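The first thing Carolina Moreira did when I walked in was put a gripper in my hand. No arm, no motors, just the fingers and a handle, and she told me to go pick something up. So I did, badly, and she laughed and said that was fine. "We keep the clumsy ones too, up to a point."

Moreira runs demonstrations for Prerkine, and she came to it from remote control work at Rimden, where she drove an arm from a desk. I asked if she missed it. "Oh, not one bit! With a controller you're always guessing how hard you're squeezing. With this you feel the bottle, so you slow down without thinking about it."
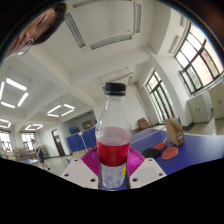

A bottle in the grip, over by the table tennis table.

Her team had 679 demonstrations saved in March and has 1082 now — she checked on her phone while we talked, pretty proud of herself. What makes a bad one? "Rushing. People get good at it and then they get fast, and the robot can't follow fast." Her colleague Hagos Admasu leaned in to add that new people also forget to let go cleanly at the end. (I'd done exactly that.)

She still thinks remote control has its place, mostly for heavy stuff and anything you wouldn't want your fingers near. "But for a bottle? Come on. Just go get the bottle."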